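Hyun 手入れことば集 README

版:第2版
更新日:2026年9月20日
作成:Mi-kyung Na、Kári Lund
言語:日本語(注釈の一部に韓国語とアイスランド語)
文字コード:UTF-8、改行はLF

概要

Hyun 手入れことば集は、家庭で服や布を洗う、干す、たたむ、繕う時に使う日本語の表現を集めた小さいデータセットです。収録した表現は337件です。このうち228件には例文が付いています。残りの表現には、まだ自然な例文を書くことができていません。

私は日本語を大人になってから勉強しました。教科書には「洗濯をする」や「アイロンをかける」がありますが、「つまみ洗い」「陰干し」「毛羽立つ」「洗いざらし」は出てきませんでした。借りた部屋の大家さんに「それは裏返してから干したほうがいい」と言われた時、裏返すという動詞は知っていましたが、服のどこをどうするのかがすぐに分かりませんでした。そのころに付け始めたノートがこのデータの一番古い部分です。後で Kári Lund さんが同じようなノートを持っていると分かり、二人のノートを合わせました。

元のノートは二人分で2,000行ありました。重複、食べ物の話、読めない字を除いて、今の形になりました。

想定する使い方

日本語学習者の単語カードを作ること、家事の説明書を翻訳する時に訳語を確認すること、辞書の見出しを比べることを考えて作りました。授業のプリントに使っていただいても構いません。

反対に、洗濯の方法を調べるためには使わないでください。例文は言葉の使い方を示すために書いたもので、正しい洗い方を教えるものではありません。「ウールをお湯で洗ったら縮んだ」という例文もあります。服の洗い方は、必ずその服の表示を見てください。

ファイルの構成

entries.tsv 表現の本体です。一行に一つの表現が入っています。
examples.tsv 例文です。entries.tsv の番号でつながっています。
categories.tsv カテゴリの一覧です。カテゴリは15あります。
notes_ko.txt Na による韓国語の注釈です。
notes_is.txt Lund さんによるアイスランド語の注釈です。
CHANGES.txt 変更の記録です。

entries.tsv の列

id 番号です。削除した番号は再び使いません。ですから途中に抜けているところがあります。
midashi 見出しです。漢字とかなが両方ある場合は、私たちがよく見た書き方を選びました。
yomi 読みをひらがなで書いたものです。
hinshi 品詞です。名詞、動詞、形容詞、副詞、慣用句、擬態語のどれかです。
category カテゴリの名前です。一つの表現にカテゴリは一つだけです。
imi 意味の短い説明です。できるだけやさしい日本語で書きました。
aite 一緒によく使う名詞です。複数ある時は読点で区切ります。
chui 間違いやすい点です。空欄のことも多いです。

記入の例を一つ書きます。見出しは「まつる」、読みは「まつる」、品詞は動詞、意味は「布の端を折って、表に糸が目立たないように縫いとめる」、一緒に使う名詞は「裾、袖口」、注意は「『祭る』と発音が同じなので、音だけで聞くと分かりにくい」です。

選ぶ時の基準

一つ目の基準は、二人のうちどちらかが実際に聞いたか、読んだことがある表現であることです。辞書だけで見つけた語は入れませんでした。このため「おけ」はありますが「たらい回し」はありません(これは洗濯の意味では聞いたことがないからです)。

二つ目の基準は、布に触る動作か、布の状態を表すことです。洗剤の名前、機械のボタンの名前は入れませんでした。ボタンの名前は製品によって違い、すぐに古くなります。「すすぎ」は迷いましたが、手で洗う時も使う言葉ですので残しました。

方言は少しだけ入っています。その場合は chui の列に「地域による」と書きました。どの地域かは、私たちには正確に判断することができないので書いていません。

迷った点

「たたむ」と「折る」の区別は、一番長く相談した問題です。服はたたみます。紙は折ります。しかし裾は折ります。袖も、短くする時は折りますが、しまう時は折ってからたたむと言えます。Lund さんの考えは「小さくしてしまうことが目的ならたたむ」で、私の考えは「折る動作を何度か続けて、最後に形ができればたたむ」でした。第2版では Lund さんの説明を imi に入れ、私の説明は chui に入れました。

擬態語の「ごわごわ」と「ぱりぱり」の違いも難しかったです。のりをきかせたシャツは「ぱりっと」していて、良い意味になります。干しすぎたタオルは「ごわごわ」か「ばりばり」です。濁点が付くと気持ちの良さがなくなるようですが、全部の語がそうだとは言えません。「ふわふわ」には濁点の形がありませんし、「さらさら」と「ざらざら」は触った感じがはっきり違います。

「しわ」は、伸ばす、取る、寄る、付く、になる、という動詞と一緒に使います。「しわがつく」と「しわになる」は、二人とも意味の違いを説明できませんでした。データでは別の行にしていますが、意味の説明は同じです。

「縁」は「ふち」と読む場合と「へり」と読む場合があります。布では両方を聞きました。見出しを二つに分けて、互いの番号を chui に書きました。「えん」と読む「縁」はこのデータには入っていません。

助詞も間違いやすいところです。私は長い間「竿で干す」と書いていました。「竿に干す」が普通です。「日陰に干す」と「日陰で干す」は両方見たことがあるので、例文も両方あります。

例文について

例文は私たちが自分で書き、日本語を母語とする知人に読んでもらいました。直してもらった文は、直した後の形だけを残しました。本や雑誌から写した文はありません。人の名前や住所が入った文もありません。

例文には丁寧体と普通体が混ざっています。第1版では全部を丁寧体にしましたが、「あ、ほつれてる」のような独り言が不自然になりました。第2版では、独り言と家族に話す文を普通体に戻しました。

知られている問題

和服の語が少ないです。二人とも着物を手入れした経験がほとんどありません。「洗い張り」は入っていますが、説明に自信がないので、chui に「確認中」と書いてあります。

赤ちゃんの服と布おむつの語も足りません。カテゴリは作ってありますが、中はわずかです。

読みの列に、長音の書き方が統一されていない行が残っています。「アイロン」の読みは「あいろん」ですが、「ローラー」は「ろーらー」と「ろうらあ」の二種類がありました。6月に直す作業をしましたが、外来語の行は全部見ていません。

品詞の「慣用句」は広く使いすぎたかもしれません。「のりをきかせる」は慣用句にしましたが、「しみを抜く」は動詞の項目に入れました。この境目をうまく説明できません。検索する時は両方を見てください。

第1版からの変更

カテゴリ「色とよごれ」を「色」と「よごれ」に分けました。
「手洗い」の行を二つにしました。服を手で洗う意味と、自分の手を洗う意味です。後の意味は収録の基準に合わないので、番号だけ残して空欄にしました。
aite の列の区切りを、コンマから読点に変えました。
韓国語の注釈で、縫い方の名前の間違いを直しました。
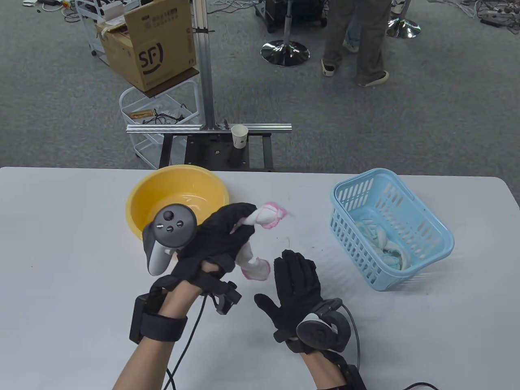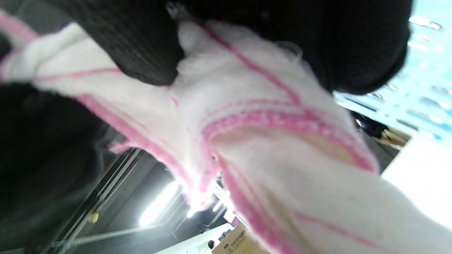

カテゴリ:布と縁どり

布の端と、その飾りや始末に関する語を入れたカテゴリです。「縁(ふち)」「縁(へり)」「縁どり」「縫い目」「折り返し」「裾上げ」「ほつれ」「耳」などがあります。「耳」は織物の両側の端のことで、学習者には意外な使い方だと思います。

「縁どり」は名詞ですが、「縁どる」という動詞もあります。「白い布をピンクで縁どる」のように、元の布に「を」、縁の色や材料に「で」を使います。「ピンクの縁どりのある白い布」と名詞で言うこともできます。会話では後の言い方のほうを多く聞きました。

「つまむ」は、このカテゴリと「動作」のどちらに入れるか決めにくい語でした。指先で布の一部を持つ意味は「動作」に、服の幅を狭くするために少し縫い込む意味はこのカテゴリに入れ、二行にしました。「つかむ」は手全体で持つ時に使うので「動作」だけにあります。

利用条件

自由に使い、直し、再配布することができます。その時は「Hyun 手入れことば集」という名前と版の番号を書いてください。内容を変えた場合は、変えたことも書いてください。誤りがないことは保証できません。

訂正の送り方

間違いを見つけた方は、id の番号と、正しいと思う形を書いて送ってください。理由は短くても大丈夫です。日本語、韓国語、英語で読むことができます。表現の追加を提案する時は、どのような場面で聞いたかを一文付けてくださると助かります。

entries.tsv と見出しの訂正は Na が、例文とカテゴリの訂正は Lund さんが確認します。返事は遅くなる場合があります。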